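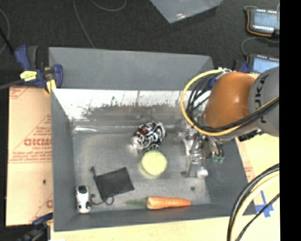 Slide 1 – Hello, and what I do all day

Morning, everyone. (Wait for the door to stop banging.) I'm Horacio Carrasco, I run the mixed goods picking area at Venton, and before that I was a picker there for six years, so I've had my own arms in a lot of grey bins.

Leave the bin up while people find a seat. Ask the room: what would you grab first? Somebody always says the carrot. Fair enough, it's the bright one! Then ask who'd go for the black pouch with the drawstring, and how they'd explain to a new starter where to hold it.

Slide 2 – Why mixed bins are a pain

A carrot, a soft pouch, a white handheld thing and a roundish black one with swirls all over it, in the same bin. Your hand sorts that out while you're thinking about lunch. A gripper has to get down among them, past the walls, and take hold of one without dragging its neighbour along. Cords are the worst. I used to untangle them without noticing I was doing it, and then I had to sit in a meeting and describe how, and I was hopeless at it.

(Don't get stuck on grippers. They came for the people bit.)

Slide 3 – What we were told, what we got

Venton put 2 arms on the line in April. The note on the board said "no change to roles". Well. Everybody's role changed by the first tea break. Pickers became the people who clear a stuck pick, top up bins and decide what an arm shouldn't be given at all. The walking dropped off, which my knees were very happy with. The standing and watching went up, and that's tiring in a different way – you go home with a headache and nothing to show for it.

We have 40 people across the shifts. Say that number slowly, because someone will ask about jobs and I'd like to get there first. Agency hours went down. Permanent staff stayed. I'm not going to dress that up, those agency people were friends of ours.

Slide 4 – The list of 230

My favourite part, so keep it short or I'll run over. Herrera, who supplied the software, asked us for a list of awkward items. They expected a page. The night shift gave them 230 entries, with comments, some of them quite rude. "Slides if you look at it." "Pick up by the label end, always." That was years of knowing stuff, and it had never been written down or paid for.

So we asked for it to be paid for. Whoever keeps the list now gets a skilled rate and proper time off the line to do it. It took a lot of arguing (tell the car park story if there's time).

Slide 5 – Things I'd ask for earlier

Rotation. We had people on watching duty for a full shift at the start, and now it's 6 short turns with other work in between. Much better.

A say over the speed. Our screens come from Grudbridge and the rate display faced the floor, big green numbers, everybody racing a machine. We got it turned towards the supervisor's desk.

Training in work time. The Zullbridge course is decent, but it was offered as an evening thing, and if you've got kids or a second job you're out. Push on this one.

Slide 6 – Questions

Likely ones: do I miss picking? Yes, a bit – mostly the chat across the bench. Would I go back to the old way? No, and I've asked the night shift and most of them wouldn't either, though two said they'd like their radio back.

If it goes quiet, go back to the first slide and ask them about the pouch again. Hand the clicker to Q&A person, grab coat, train is at ten past four.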